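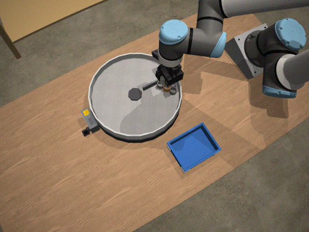

Home | Fixtures | Club | Stories | Contact

Filed under: Short Reads, Off the Pitch

The pre-season report was due to the league office by the end of August. The secretary of Tandilside began it at half past six in the morning, in the room under the grandstand, with the heater on its lower setting.

Section one covered the squad. Tandilside had finished the last campaign with 14 registered players, two of them goalkeepers and one of those retired in every respect except the paperwork. The secretary entered the figure and moved to section two.

Section two covered the ground. The pitch had been measured in the off-season after a complaint from Gendska, whose manager held that the northern penalty area was short. The tape gave a shortfall of seven centimetres. The line had been repainted. The old line was still visible under certain light, and the secretary noted this, then deleted the note, then put it back in plainer words.

Section three was headed Attendance. Average home gate, 207. The form allowed a comment of up to two lines. The secretary wrote that the figure included season ticket holders whether present or not, in keeping with past practice.
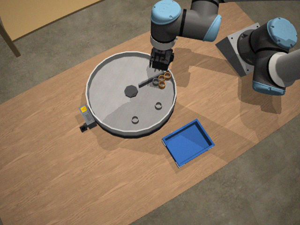
Section four asked for changes in senior staff. The manager had left for Halim in the second week of training, taking the fitness programme and the good whistle. His letter ran to one paragraph. It thanked the club for its patience and gave a forwarding address. The secretary had read it several times for a reason and had found a mileage claim.

There was a box for the name of the replacement. The captain had run the sessions since then, from a sheet of drills drawn in biro. He was 14 years at the club and had never asked for the job. He had not been offered it either. Against Mirari, in the only friendly, he had moved the left back into midfield at half-time and the side had drawn a match it was losing by two goals. On the bus home he sat at the front with the kit bags, as he always did.

The secretary left the box blank and completed sections five to seven – insurance, floodlights, colours. The colours were unchanged.

At almost eight o'clock there were studs on the concrete outside. The captain put his head in and asked for the key to the ball store. The secretary handed it over and asked how he spelled his middle name.

"What's it for?" he said.

"Section four."

He looked at the form, and at the heater, and spelled it out slowly, one letter at a time.

Previous story | Next story | Back to Short Reads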